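Orkent Ballot Tracker Wall Chart, 2021 edition
Item 1847

I started making these because I kept losing the thread during local election season. Who's running, which ward, when the filing window shuts, what the council voted on last time - I had it all on sticky notes, and the sticky notes lost. So now it's one big chart you can write on with a regular pencil.

The new edition has room for 49 races, up from the old one, and I finally made the boxes for runoff dates big enough to use (thank you to everybody who wrote in about that!). There's a strip along the bottom for ballot measures, with a yes column, a no column and a place for your own notes. I left party colors off on purpose. Bring your own markers.
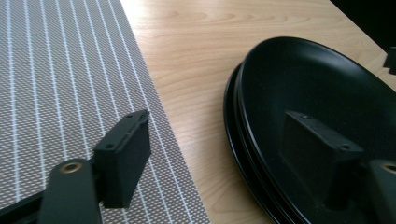 Woven placemat with thin white stripes.

It comes folded or rolled. Rolled costs a little more to ship but hangs flatter, and I'd go that way if you're putting it up in a campaign office. Folded is fine for a kitchen wall or the inside of a closet door.

If you want the polling place cards too, those are the Pramlow set, item 494, sold separately. They fit the pockets on this chart and on the older Montes chart, but they're too wide for the Trirkine one - sorry, I measured that wrong years ago and I'm stuck with it.

Orders placed now go out the first week of March. Page updated 10 Feb 2021.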